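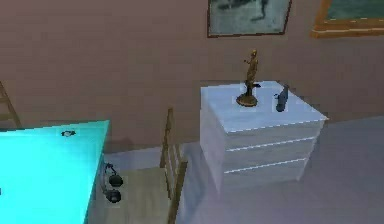 Findia opened its doors at Zandside on 8/21/26, and I had promised myself since last November that I would go along if they ever let the public in. Most of what they do there is teach robots to tidy a home, and a great deal of that teaching goes on inside a computer before any real arm is allowed near real crockery. Joana Brandão, who showed our little party round, started us off in a make-believe sitting room with a bright turquoise table, a wooden chair and a white chest of drawers with a golden figurine standing on it, and I must say I took to it straight away!

She talked us through how a practice room is put together (far more fiddly than I'd imagined, and I asked far too many questions, for which she was very kind). They have 142 rooms so far, and each gets shuffled about so that the robot never learns one layout by heart.
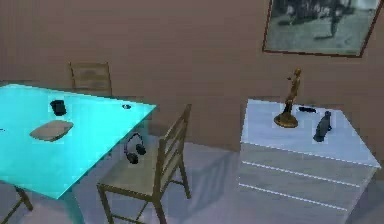 Brahim Hamdy then took over and explained what happens when a robot called Amundsen moves on from the practice rooms to the workshop next door, where it has 5 chances at each job and a person standing by the stop button. We watched it put away a spoon, very slowly, and everyone clapped. Tea was in the canteen afterwards, with a lovely seed cake, and I caught the 9 o'clock bus home.

Home | Visits | Archive | Contact

200 shares | 3 comments

Hefin Vaughan: Was there parking? Thinking of taking my dad next time.

Retno Santoso: Lovely write-up. I'd have clapped for the spoon too.

Sheldon McIntyre: Do you need to book ahead?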